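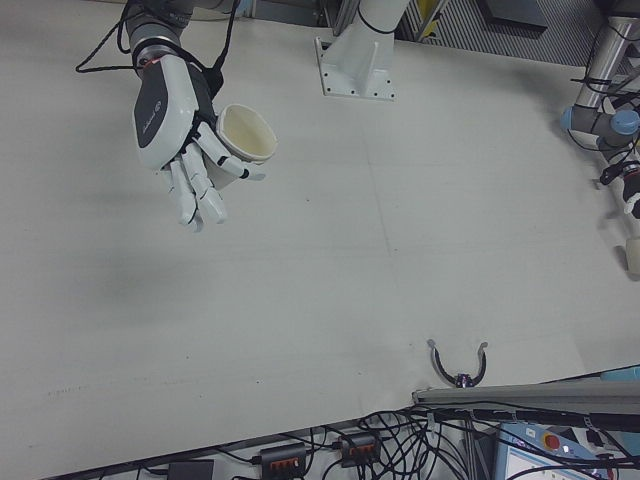 To: bench-automation list
Subject: Re: Planning the second bench, hands or simple grippers?

Hello all,

Thank you for the questions on my budget note. I answer between the lines, and after that I give the corrected plan. Please excuse my English, I write slowly and I hope it is clear.

> In your note you ask for money for a second bench with two arms
> and a humanoid hand on each. We had the same discussion at our
> site last year and in the end we bought simple two-jaw grippers
> for everything. For the price of one hand you can have several
> grippers, plus spare pads, plus a rack to keep them on.

I agree about the price. For boxes and for all parts with straight sides I would also take the gripper, and in the Pletar plan there is a line for this. Our difficulty is the cups. The customer of the Driltinach line wants that we handle thin cups by the body and also near the rim, and that the cup can be turned during the handling. With two jaws we must either hold very lightly or we change the round form of the cup. With fingers we can share the force over more places. I do not say it is impossible with a gripper. I say only that our trials with it took many days and we were not satisfied.

> Second question: why two hands? One hand and one gripper would
> do most jobs and it would bring the total down a lot.

I have thought about it and I did the calculation both ways. If the arms are different, then each task has to be planned for the correct side, and when one side is in repair the other side cannot take over its work. With two hands of the same family we have also one kind of spare fingers and one training for the operators. But I admit that the saving is real, so I have put it as option B below.

> Third, you have nothing in the budget for cables. Is this
> forgotten?

Yes, it was forgotten, and I thank you for seeing it. On the first bench we also bought cables late, and they were always too short or much too long. The long ones are now lying in loops under the table, and it is not nice to find the correct one when something must be changed. For the new bench I have added cable chain, ties, labels and a proper tray under the front edge.

> Last one. Who will give the offer for the frame? Girkus was slow
> with us.

I asked Girkus and Lakatos both. Girkus answered in 4 working days, so perhaps it is better now. Lakatos is cheaper for the aluminium profiles, but they do not cut the table board, and we would have to order it in another place and drill it ourselves. I prefer Girkus for the frame and the board together. If somebody on the list has a recent experience with Lakatos, good or bad, please write to me before the end of September.

One more point about the table board. A white surface shows every scratch and every dark mark, and visitors do ask about it. For the cameras it is still useful, and I would order the same colour again. I have added one spare board to the order.

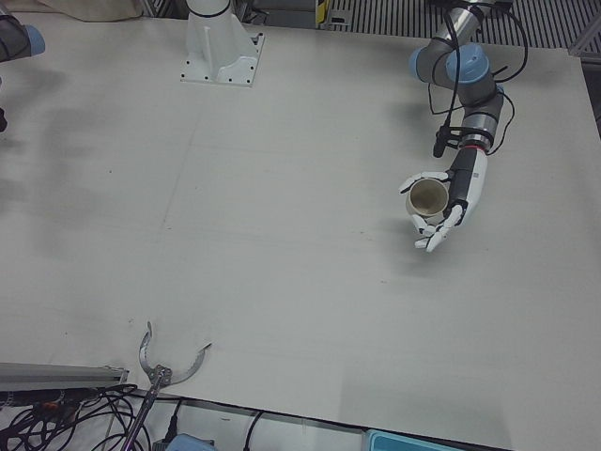
CORRECTED PLAN FOR THE SECOND BENCH

Option A: 2 arms, 2 hands, one pedestal for each arm, frame and board from Girkus, one spare board, cables and tray.

Option B: the same, but one hand and one two-jaw gripper. The gripper should have pads which can be changed without special tools.

Option C: we wait one year and use only the present bench, with a second shift. This costs nothing in equipment, but the planned work for Pletar cannot start.

In all options I count 676 euro for the cable material and the tray. It is the sum from the offer, without transport. For consumables I have put 45 euro per month, mostly paper cups.

The spare fingers are not yet in the plan. I wait for the price list, and I do not like to write a number that I have guessed. When it arrives I will send the table again with all lines filled.

Please tell me if you see another thing that is missing, especially the small things such as connectors, bolts and mounting plates. I would also like to hear from groups which have used hands for more than one year, how often they had to change the fingers and what they paid for the service.

With kind regards,
the planner of the Driltinach bench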